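Dried apple slices going brown and soft on the serving dish, what am I doing wrong?
Asked in Food & Kitchen, Snacks and Preserving
3 answers, 1,000 views

I make dried apple rounds in the oven, 20 slices or so to a tray, and put them out in a white dish when people come over. They are fine when they come out of the oven. By the second day the edges are darker than I would like and they bend when you pick them up. I cut them crosswise with the skin on and take the seeds out with the tip of a knife. No sugar, no lemon. Oven is a Tultano, lowest setting, door shut, 3 hours. I live in Bellham and it is very humid in July if that matters. I also get crumbs all over the table every time, so any ideas on serving them would help too.

Answer 1 (accepted)
Two separate problems.

Browning: dip the slices before drying. Two tablespoons of lemon juice in a quart of cold water, leave them in ten minutes, pat dry with a towel. They will still darken a little at the rim next to the skin. That is normal and does not change the taste.

Softness: they are either not dry enough or they are picking up moisture from the air. In your climate probably both. Prop the oven door open an inch with a wooden spoon so the steam can get out, and turn the slices halfway through. Three hours with the door shut is not long enough for most apples. To test, take one out, let it cool all the way, then bend it. Warm slices always feel soft so don't judge them hot. Once they are cool, put them in a jar with a tight lid the same evening. Only put out what will get eaten and keep the rest in the jar.

If a batch has already gone soft, another 20 minutes in the oven usually brings it back.

Answer 2
buy a dehydrator. I have a Clarnesard and never looked back

Answer 3
Agree with the first answer on the door. On the crumbs, use a dish with a flat bottom and straight sides and stand the slices on edge against one side. They don't rub on each other as much as in a pile and people can take one without digging. You will still get some crumbs on the table but they wipe up dry with your hand. Mine is a plain white one from Vergara with a thin metallic line on the rim, so I keep it out of the microwave.

I also cut thicker than I used to. Paper thin ones look nice but they break when you touch them. 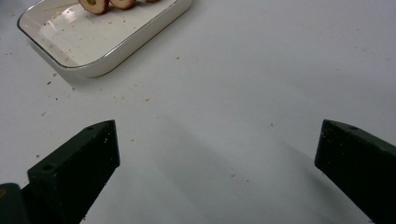
Last few rounds in the dish, crumbs on the table as usual.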